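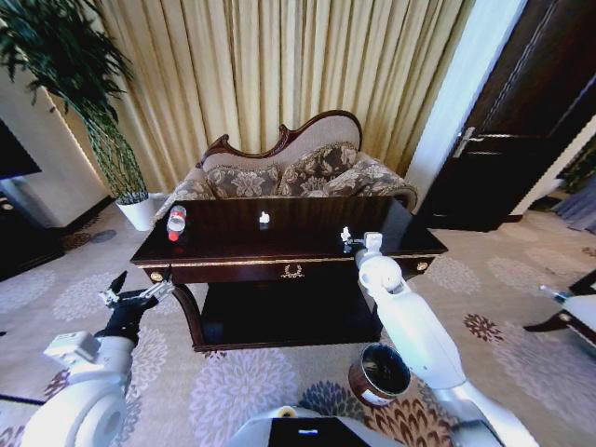 Rekel lower control arms go on sale again, at a higher price

13/03/2025

Clundevari has put its Rekel tubular lower control arms back on sale after pulling them in February over cracked bushing sleeves. The company says the new version is stronger and almost 2 lbs lighter per side than the stock arm. It has not released any test data, and the weight is given without ball joints, which every buyer will need.

The price is now $621 a pair, up from $291 for the old arms. Clundevari blames the cost of steel, but steel alone doesn't explain a jump that size. Owners of the first 161 sets can swap them for free, if they pay shipping both ways.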